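Search this site Go

How to borrow library audiobooks and load them on a basic MP3 player

4 Sep 2023

Most library apps are made for phones. If you have a small player with buttons and no app store, you can still use it for audiobooks, but you have to go through a computer. These steps are for the Skimar player, which I use, and they should be close for any player that shows up as a drive when you plug it in.

What you need

A library card with the PIN set up. A Windows computer. The USB cable for the player. The Greltano desktop program, which is the free one our library uses for downloads. You will also want at least 300 MB free on the player for each book, and more for long ones.

Step 1. Check the format

Sign in to the library catalogue and search for your title. Under the cover there is a line that says either "Stream" or "Download". Only the second kind can be moved to a player. Tick the Download box in the filters on the left before you start browsing, or you will end up picking books you can't use. At our branch that cuts the list to 968 titles from 1746.

Step 2. Borrow and download

Click Borrow and choose the loan period. Then open Greltano, go to My Loans and click the arrow beside the title. Long books come in several parts. Select all of them, and leave the program open until every part has a green tick. If a part stops halfway, right-click it and choose Resume. Don't delete it and start over, as some publishers limit how many times you can fetch the same file.

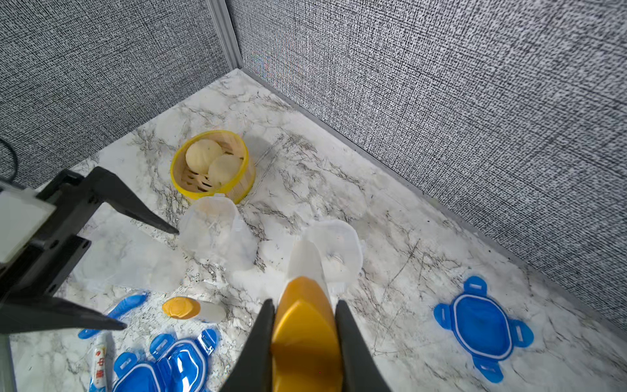

Step 3. Set up the player

Plug the player in and wait for it to appear under This PC. If it only charges, go into the player's own menu, choose Settings, then USB Mode, and change it to Storage. Open the drive and make a folder called Audiobooks. The Skimar will play files from any folder, but it only remembers your place in that one.

Step 4. Transfer the book

In Greltano, click Transfer and pick the player from the list. Choose the Audiobooks folder when it asks. A full novel takes around 2 minutes on mine. Eject the drive properly before you pull the cable.

If the chapters play out of order

This was my main problem in February, when I first tried it. The player sorts by file name, so Part 10 comes ahead of Part 2. Monique Tessier at the library desk told me to add a zero to the single-digit parts, so Part 2 becomes Part 02. Do it on the player, after the transfer, and Greltano will still recognize the originals on your computer.

When the loan ends

Greltano removes its own copy on the due date. The copy on the player has to be deleted by hand, so plug it in and clear the folder before you borrow again.

Sylvain Ferrand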